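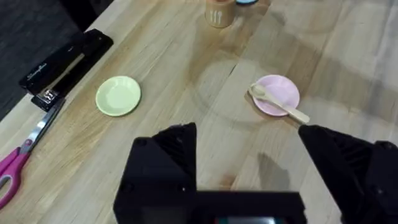 Cell Technician, Tabletop Manipulation (part time, on site)

Skaltedside is looking for a patient, handy person to look after Raju, our tabletop arm, and to keep it in good working order from one week to the next. Raju spends its days with saucers, spoons, cups and the odd bit of stationery on a wooden table, and like any machine that works for its living it needs regular attention - more than our two engineers can give it at the moment!

Most of your time will go into the gripper. It has two black fingers, one with a ribbed inner face, and those faces need to be cleaned, checked for wear and swapped when they get tired. After a swap you will square the fingers up, run the opening and closing check, and redo the calibration for the small camera that looks down between them. You will also tighten the wrist screws, look over the cables, and write everything up in Skastirix, our maintenance log. (Please do write things up. We once lost most of a Monday to a finger that had been put back slightly crooked, and we would all like to avoid another.)

The other part of the job is setting the table. Each session starts from a layout sheet that says where things go, perhaps a spoon across a pink saucer with a green one left empty beside it, and we are fussy about getting it right.

You don't need a degree. If you have fixed bicycles, sewing machines, printers or coffee machines and enjoyed it, we would love to hear from you. Steady hands matter, and so does being comfortable following a written procedure and saying so when the procedure is wrong. Felista Nyanda, who has kept the cell running up to now, will train you for the first 2 weeks and will be down the hall after that.

Shifts start at 9 in the morning. The position opens in September.

To apply, send a short letter and a note on something you have repaired to Aitana Cabello, quoting reference 1020. A résumé is welcome but a page is plenty.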